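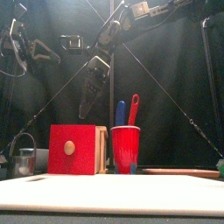 Two robot arms over a tabletop, black backdrop

Ticket 216
Opened by: Reinaldo Bittencourt, Cordeiro depot
Assigned to: Cleiton Rezende, Rumoma fleet support
Opened: 16 Aug 2026
Category: Charging / AC / overnight
Status: Closed

Problem as reported

One of our Rumoma vans stops charging overnight. It is plugged in at the end of the late shift on bay 4, the light on the charge port goes green, and it draws power normally for a while. In the morning it is never full. The Provix app shows "session ended by vehicle" with no error code. The dashboard shows no warning.

The other vans on the same row charge without trouble. This one is fine on the rapid charger at the motorway services. It only does it here, on the Gramier wall units.

I have already tried a different cable, locking and unlocking the van, and leaving the key in the office in case it was waking the van up. None of that changed anything.

Reply 1 (Cleiton Rezende)

Thanks for the detail. Please let me have the following:

The state of charge when the session stops. The app should have it under History.
Whether the van has a charging schedule saved in it. Look under Vehicle, Charging, Timers on the centre screen.
The software version on the wall unit in bay 4.

Please also put the van on another bay tonight and one of the other vans on bay 4. Don't change any settings before then, so that we only alter one thing.

Reply 2 (Reinaldo Bittencourt)

Swapped them over. The problem van stopped early again on its new bay. The other van charged to full on bay 4. So it follows the van.

It stops at 80 per cent. I went back through the history and it is 80 every time. I hadn't noticed because I was only looking at it in the morning, when the cab heater had been on and it had dropped a bit.

No timers saved in the van. The wall unit says it is up to date but I can't find a version number anywhere on it.

Reply 3 (Cleiton Rezende)

Stopping at the same figure every night points to a charge limit and away from a fault with the hardware. There are two places it can be set. One is in the van. The other is in Provix, where it belongs to the vehicle profile and is sent to the van each time it connects on AC. The rapid charger isn't on your Provix account, so it would never be sent there. That fits with what you are seeing.

Steps to check:

1. On the centre screen go to Vehicle, Charging, Limit. Write down what it says.
2. In Provix open Fleet, pick the van by registration, then Profile.
3. Look at "Maximum AC charge". Tell me the value and who last saved it.
4. Leave the van plugged in while you do this so the two can talk to each other.

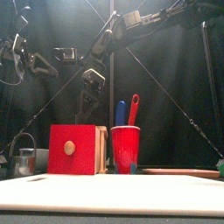 Reply 4 (Reinaldo Bittencourt)

Van says 100. Provix says 80, last saved in April by "import". The rest of the vans have that box blank.

I changed it to 100 and pressed Save. It went back to 80 when I reopened the page. Tried it on the office computer and on my phone, same result.

Reply 5 (Cleiton Rezende)

The box goes back because the profile is attached to a template. Settings in a template win over anything typed in for a single van. In Provix go to Fleet, Templates and see whether your van is listed under one called "Storage". If it is, remove it and save, then open the profile again and clear the box. Leave it blank to match the others.

After that, unplug the van, wait 20 minutes so that it goes to sleep, and plug it back in. The old limit is kept in the van until it has slept.

Reply 6 (Reinaldo Bittencourt)

It was in Storage. That van was off the road in the spring waiting for a door, so I assume it was put in there then. Taken out, box cleared and saved. It has stayed blank this time.

First go I plugged it straight back in without waiting and it still stopped at 80. Did it again properly the next evening and it was full in the morning. Same again the night after.

Closing note (Cleiton Rezende)

Cause: vehicle left in Storage template in Provix, limiting AC charge.
Fix: removed from template, limit cleared, van allowed to sleep before reconnecting.
Parts used: none.
Follow-up: asked Provix to show the template name next to the session result. Request logged with them, no reply yet.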